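La clasificación por estrellas ya no mide lo que el huésped compra

La categoría de un hotel se sigue asignando a partir de un inventario: superficie de la habitación, horario de recepción, existencia de restaurante, minibar, ascensor. El método es verificable y barato de auditar. Su defecto es que registra la presencia del servicio y deja fuera su funcionamiento.

El grupo Vetham, con establecimientos en Jillwood y Lis, revisó en julio 1.633 encuestas de salida. En 481 se mencionaba el ruido nocturno como motivo principal de descontento. El minibar, que puntúa en la ficha de categoría, aparecía en 2. Lucyna Kalinowski, responsable de explotación, propuso trasladar presupuesto de equipamiento a aislamiento acústico. La propuesta se rechazó: el cambio no sumaba puntos y podía costar una estrella.
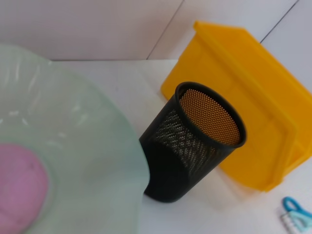

Cuenco translúcido verde pálido y portalápices de malla negra.

El incentivo es defectuoso. Un director que invierte en burletes, bisagras y carpintería de ventana mejora la estancia y no obtiene reconocimiento. Otro que instala un secador en cada baño, funcione o no al cabo de un año, conserva la placa de la entrada.

Bogdan Cieślak, consultor de Zerkik, objeta que las variables de uso son inestables y que el inventario ofrece al menos un suelo común. La objeción es válida para la opinión subjetiva del cliente. No lo es para el nivel sonoro en decibelios, el tiempo de espera en recepción o la temperatura del agua a las ocho de la mañana, magnitudes que se miden con instrumentos corrientes.

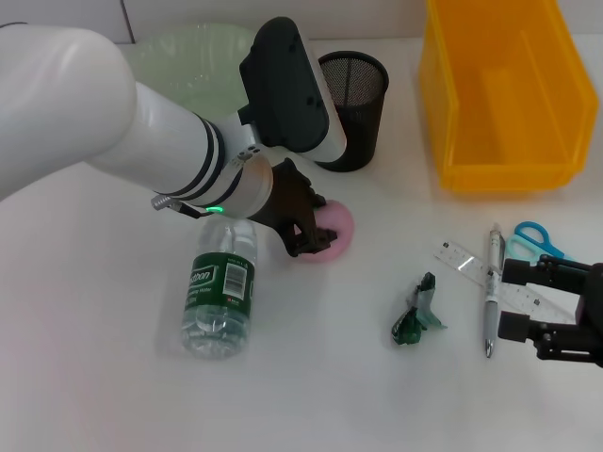 Mano robótica negra sujetando una esponja esférica rosa.

Tampoco hace falta suprimir las estrellas. Bastaría con reservar un tercio de la puntuación a mediciones de funcionamiento, repetidas sin aviso y publicadas con su fecha. Las habitaciones se elegirían por sorteo y el informe indicaría planta y orientación. Los establecimientos pequeños podrían compartir el coste de la inspección.

Mientras la ficha siga igual, conviene leerla como lo que es, una lista de existencias, y preguntar por teléfono a qué calle da la habitación.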